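Mangundap Lunch Room, Zoltow
Second progress report to the Rorel Small Kitchens Fund
9 February 2022
From: Rebecca Rizzi

Hi Filipa,

Thanks for the extra week on this one. I had the spending pages ready on time and then kept putting off the part where I have to write sentences, so blame me and not Bram, who sent me his receipts in November in a very neat envelope.

Quick version: the serving counter is in, the new surfaces are in, the condiment stations are mostly sorted out, and the dish return is still the same mess it was when you visited. We have spent most of the second payment and I'm not asking for more money, although I am going to ask you at the end if we can move a little of it from one line to another.

The surfaces

You'll remember the old ones. Brown, chipped at the corners, and a bit tacky no matter what we wiped them with. We looked at a plain gray, a speckled white and the glossy marbled cream, and we went with the cream. It was my pick and I'll own it. The lunch room faces north and gets pretty gloomy by two in the afternoon, and I wanted something that would bounce the light around a little. The pattern is all ivory and pale yellow with cloudy patches, and some darker tan areas too, and I like that it doesn't look like a dentist's office!

They were fitted over two evenings so we never had to close for lunch. One piece came with a nick on the underside, which the supplier offered to replace, and I said leave it, no one is going to be lying on the floor looking up. They knocked a bit off the bill instead. That's the credit on page two of the spending sheet, in case you were wondering why there's a minus sign.

Cleaning is going fine so far. The stuff we use is called Closex, it comes as a concentrate, and a weak mix does the job. A strong mix leaves streaks on a glossy finish (I found that out on the second day and had to go over everything again with plain water). The mixing instructions are now taped inside the supply closet door in big letters.

Condiments

I know this was the line in the budget that made your board smile, so let me defend it again. Before the grant we had one shelf by the register with all the sauces on it, and everybody had to get back in line to reach the mustard. On a full day that meant a second line crossing the first, people holding trays over each other's heads, soup on sleeves. Moving the bottles out into holders was the cheapest thing in the whole proposal and it has made more difference to the lunch hour than the counter has. I'd put that in capitals if I weren't trying to be professional.

The holders themselves are nothing fancy. What took the time was deciding where they go. Too close to the edge and a sleeve catches them, too far back and people stretch across someone else's plate. We tried a few arrangements over the winter and settled on having the holder set well back, with the bottles always put back the same way, so that whoever is refilling can see at a glance what's missing.

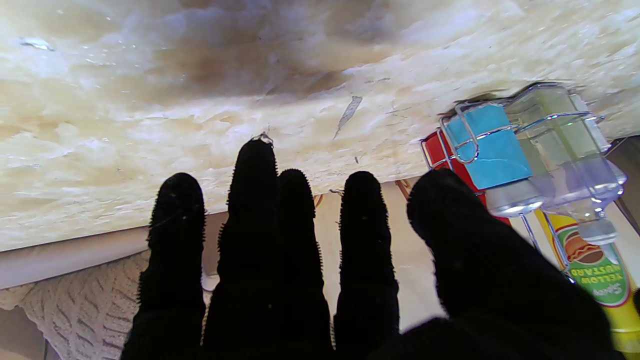
Annelore Wiegand thinks we should have gone with the gray. She said so at the January users' meeting and asked me to pass it on in this report, so I am: her view is that pale surfaces are lovely for a month and then you spend your life chasing ketchup, and that mustard in particular is going to find its way into the pattern where you can't tell a stain from a swirl. She also said the holders were a good idea and should have been done years ago, and could there please be a vinegar.

She has a point about the mustard. My answer was that the finish wipes down easily as long as it's done the same day, and we've added a wipe around the holders to the end-of-lunch list, bottles lifted out, holder rinsed, everything back. It adds a few minutes. I'd like to give it until the summer before anyone says the word gray to me again. There is now vinegar.

The refills have been a learning curve. I ordered a carton of 1,000 paper napkins and 36 squeeze bottles at the start, thinking that would be plenty of both. The napkins went fast. The bottles I overdid completely, and most of them are still in their box under the stairs. If any of your other projects need squeeze bottles, please tell them to call me, I mean it.

The dish return

Okay. This is the part that's behind. The plan was a proper drop-off shelf next to the kitchen hatch, with a spot for trays, a spot for cups and a bin for scraps. The shelf that was delivered is too deep, and with it in place the hatch door only opens halfway. Bram Baert measured twice and I believe him. The drawing we were sent and the shelf we were sent do not agree with each other. It has gone back, and the new one is promised for the end of March.

In the meantime trays are piling up on the cart, same as before, and whoever is on dishes rolls it through when it's full. It works but it's loud, and it blocks the side door for part of lunch. I've asked people to keep the cart to the left of the door and they mostly do.

Numbers you asked for

Our best day since the last report was 168 lunches. The serving crew is up to 11 people, which means nobody has to do both the counter and the dishes on the same shift anymore. I don't have a good figure for waiting time and I'd prefer not to make one up. If you want it timed properly, let me know how you'd like it done and I'll get someone to stand there with a watch for a week.

Money

Everything is on the attached sheet. The counter came in on budget, the surfaces slightly under (see the minus sign), and the holders and bottles slightly over, for the embarrassing reason above. Nothing has been paid on the dish return yet apart from the deposit, and the deposit carries over to the replacement shelf. I have that in writing.

What I'd like to ask is if the bit left over from the surfaces can go toward better lights above the back tables. Elfriede Reuter has a quote from an electrician and I can send it over. The cream has helped but it's still dim back there in winter, and a couple of our regulars bring their own reading lamps, the kind that clip onto a book.

Next up

Shelf at the end of March, lights if you say yes, and repainting the wall behind the register, which isn't in the grant and is coming out of our own pocket. You're welcome to come by any weekday, and lunch is on us. Soup is best early in the week. If you do come, park around the back and not by the side door, for cart reasons.

I'll send the next report once the shelf is in and the hatch opens all the way.

Best,
Rebecca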